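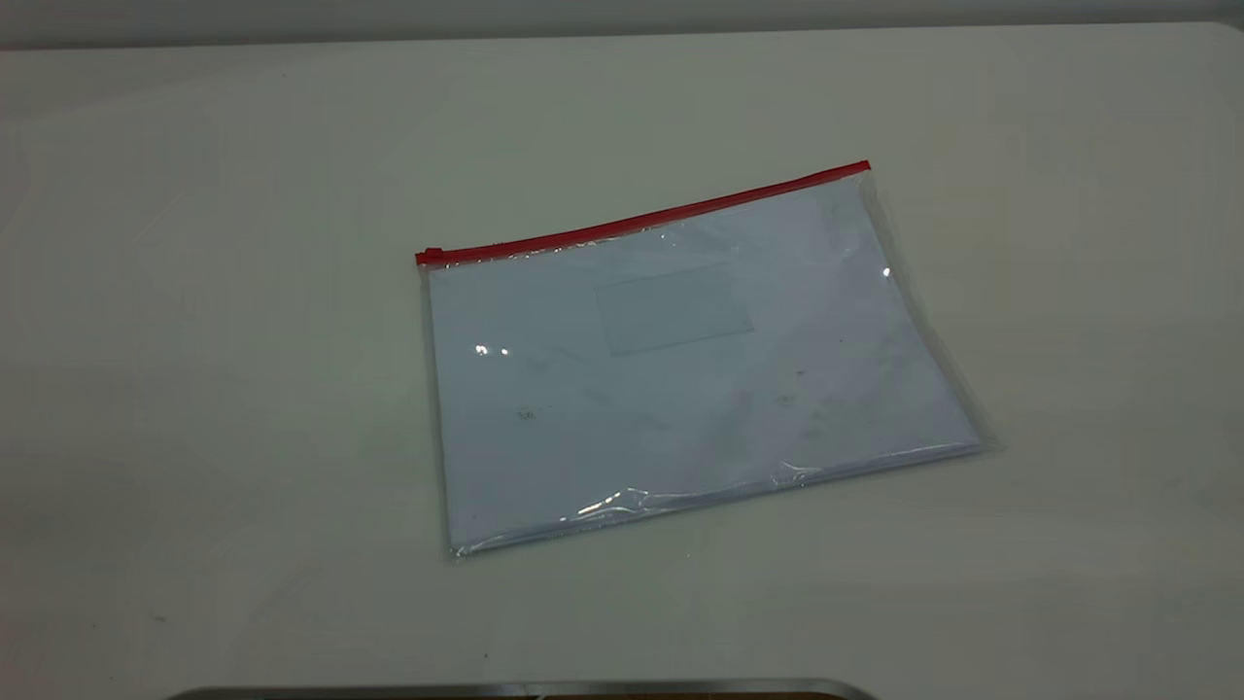

ホーム　読みもの　宿と街　旅の道具　お問い合わせ
カテゴリ：短編／貸し部屋の話

鍵は階段の下の郵便受けに入っていた。番号を四つ合わせると蓋が開き、札のついた鍵が一本、底に落ちていた。札には「Vida 3」と書いてある。三号室という意味だろうと思って三階まで上がったが、三号室は二階だった。

わたしは荷物を引きずって一階分を降りた。Tivcombeの旧市街では、建物の階の数え方が通りごとに違うらしい。坂に建っているので、表から入れば一階でも、裏から入れば二階になる。Vidaは表と裏の両方に入口があり、予約の確認メールには裏の入口の地図しかついていなかった。

部屋は思ったより広かった。寝室がひとつ、台所がひとつ、それから細長い居間があって、突き当たりに窓がある。窓の外は路地で、向かいの家の洗濯紐がすぐ近くまで来ていた。手を伸ばせば届きそうだったが、伸ばさなかった。

七泊の予定だった。仕事は二日目の午前に港の事務所で書類に署名をもらうことだけで、残りは休暇ということにしていた。会社には有給を出してある。母には出張だと言ってある。どちらも半分ずつ本当だった。

台所の引き出しに、宿の案内が入っていた。前の客か大家か、誰かが鉛筆で余白に書き込みをしている。「湯は七分待つこと」「奥の火口は点かない」「パン屋は下の店がよい。上の店は観光客用」。印刷された案内のほうは、湯はすぐに出ると書いてあった。試してみると、鉛筆のほうが正しかった。

その晩は、下の店で買ったパンと、駅で買って残っていたチーズを食べた。窓を開けておくと、路地を通る人の話し声がそのまま部屋に入ってくる。言葉は半分もわからない。誰かが誰かに、魚の値段のことで文句を言っていた。

二日目、港の事務所に行った。坂を下りるだけなので迷わなかった。受付の女性はわたしの書類を受け取り、奥に入って、長いこと戻ってこなかった。待合の椅子は四つあって、三つに人が座っていた。壁にはDrallgate行きの船の時刻表が貼ってあり、夏のあいだは一日に三便、七月だけ夜の便が増えると書いてあった。

戻ってきた女性は、担当者が島に行っているので署名は明後日になると言った。わたしは、明後日で構わないと答えた。本当は構わなくもなかったのだが、急いで帰る理由も思いつかなかった。

部屋に戻ると、玄関に見覚えのない靴があった。

男物の、つま先の擦れた革靴だった。きちんと揃えてある。わたしは鍵を持ったまま、廊下に立っていた。部屋を間違えたのかと思い、扉の外に出て番号を見た。三と書いてある。鍵も合ったのだから、間違いではない。

居間に老人がいた。窓際の椅子に座って、路地を見ていた。わたしに気がつくと立ち上がり、少し頭を下げた。

「湯が出るか見に来た」と老人は言った。

「出ます。七分待てば」

「そうか」

老人は満足したように頷いて、また椅子に座った。帰るものと思っていたわたしは、やり場がなくて、台所に行ってコーヒーを淹れた。奥の火口は点かないので、手前のを使った。カップを二つ出すべきか迷い、二つ出した。

老人は大家ではなかった。大家は娘のほうで、Vinelleckの町に住んでいる、と言ったように聞こえたが、あとで地図を見るとVineleckだった。わたしの耳が悪いのか、この土地の発音がそうなのか。ともかく娘が部屋を貸し、予約も掃除の手配も全部ひとりでやっている。老人は上の階に住んでいて、合鍵を持っている。入ってはいけないと娘に言われているそうだ。

「それなら、入らないほうがいいのでは」とわたしは言った。

「湯が出ないと客が困る」

鉛筆の書き込みはこの人だった。聞くと、印刷の案内は娘が作ったもので、直してくれと言っても直さないから、自分で書いたのだという。

老人はコーヒーを飲み終えると、カップを流しに運び、靴を履いて帰った。階段を上がる足音がして、頭の上で扉が閉まった。

三日目は何もしなかった。昼まで眠り、下の店でパンを買い、港まで降りて、また上がってきた。坂の途中に石段があって、数えたら二百段あった。数えるつもりで数えたのではなく、途中で息が切れて、ほかに考えることがなかったのだ。いちばん上に水飲み場がある。水は細く出ていて、犬が先に飲んでいた。

夕方、扉を叩く音がした。老人だった。今度は合鍵を使わなかった。

「窓の鍵は閉まるか」

「閉まります」

「右の窓は」

右の窓は開けたことがなかった。二人で見に行くと、掛け金が浮いていて、きちんと閉まっていなかった。老人はポケットからねじ回しを出した。初めから知っていたのだと思う。直しているあいだ、わたしは開いた案内を手に、書き込みの残りを読んでもらった。字が薄くて読めないところがあったからだ。

「夜は居間の灯りを消すこと」

「どうしてですか」

「虫が来る」

「これは」

老人は目を細めて、紙を遠ざけたり近づけたりした。

「朝は窓際がよい」

それは書き込みというより、ただの感想だった。寝室を直す前、そこは妻の椅子の場所だったと老人は言った。妻は朝のうち、窓際で豆の筋を取ったり、向かいの家の人と話したりしていた。向かいの家も今は貸し部屋で、洗濯紐だけが昔のまま残っている。話す相手が週ごとに変わるので、挨拶を覚えてもらう前に帰ってしまう。

「あなたは何日いる」

「七日です。あと四日」

「短いな」

「長いほうだと思います」

老人は少し考えて、そうかもしれない、と言った。たいていの客は三日で帰る。三日では、湯の待ち方を覚えたところで終わりだ。

四日目に署名をもらった。担当者は日に焼けた若い男で、島で何をしていたのかは聞かなかった。署名は一枚に一か所でよいはずが、この土地の決まりで全部のページに要ると言われ、十八回書くのを向かいで見ていた。後半になるほど字が小さくなった。書類を鞄に入れると、仕事は終わった。

帰り道、上の店の前を通った。鉛筆の注意に従って、それまで入らずにいた店だ。甘い匂いがして、つい入った。杏の入った小さな菓子を買い、石段に座って食べた。うまかった。下の店のパンもうまいが、これはこれでうまい。

そのことを老人に話すと、嫌な顔をした。

「上の店は、バターを別のところから買っている」

「でも、おいしかったです」

「観光客だからだ」

反論のしようがなかった。わたしは残りの菓子を皿に載せて、老人の前に置いた。老人は手をつけなかったが、帰るときに紙に包んで持って行った。

五日目に雨が降った。路地は水の通り道になり、石の上を薄い水が下っていった。向かいの窓が開いて、若い夫婦が外を見た。昨日か今日来たばかりらしく、寝室の鎧戸の閉め方がわからないで騒いでいる。わたしは窓際の椅子から身を乗り出して、下の金具を持ち上げてから引くのだと、手振りで教えた。うちと同じ造りだった。夫のほうがやってみて、閉まって、閉まった鎧戸の向こうから礼を言う声がした。

うち、と思ったことに、しばらくしてから気がついた。

六日目の朝、大家から連絡が来た。父がご迷惑をおかけしていませんか、という短い文面だった。以前、別の客から苦情があったのだという。部屋に知らない人がいた、と書かれて、評価が下がった。父にはよく言って聞かせてあります、とあった。

どう返事をするか、コーヒーを一杯飲むあいだ考えた。最初の日は、確かに驚いた。靴を見たときは怖かったといってもいい。けれど右の窓が閉まるようになったのは老人のおかげで、それを言えば、部屋に入れたことも言わなければならない。

結局、こう書いた。部屋は快適です。湯は七分で出ます。案内にそう書き足していただけると、次の方が助かると思います。

返事はすぐに来た。承知しました、直しておきます。

夜、老人にそれを伝えた。喜ぶかと思ったが、老人は引き出しから案内を出して、自分の書いた字をしばらく見ていた。

「直ったら、これは捨てるのか」

「新しい紙になるでしょうね」

「パン屋のことは載らないな」

「載らないでしょうね」

老人はポケットを探ったが、鉛筆は持っていなかった。わたしは自分のペンを貸そうとした。老人は首を振って、新しいのが来てから書く、と言った。

七日目の朝は、いつもより早く起きた。窓際の椅子に座ると、向かいの屋根の縁から日が差してきて、居間の床の半分まで届いた。鞄はもう閉めてあった。使ったシーツは指示のとおり浴室の籠に入れ、カップは二つとも洗って伏せた。

出る前に上の階へ行って、扉を叩いた。返事はなかった。耳を澄ますと、中でラジオが鳴っている。もう一度叩いて、少し待ち、それから階段を降りた。鍵を郵便受けに戻して、番号を崩した。

路地に出ると、下の店の前に老人がいた。店の主人と立ち話をしていて、手に紙袋を提げている。わたしを見ると、袋を差し出した。まだ温かいパンがひとつ入っていた。

「船で食べるといい」

「列車なんです」

「なら列車で」

坂を下りて、曲がり角で振り返ると、老人はもう主人のほうを向いて、話の続きをしていた。

列車は遅れて来た。席に着いて袋を開けると、パンの下に、杏の菓子がひとつ入っていた。上の店の包み紙だった。

06/05/2026　コメント（3）　シェア（18）

タグ：短編小説、旧市街、貸し部屋

前の作品へ　一覧に戻る　次の作品へ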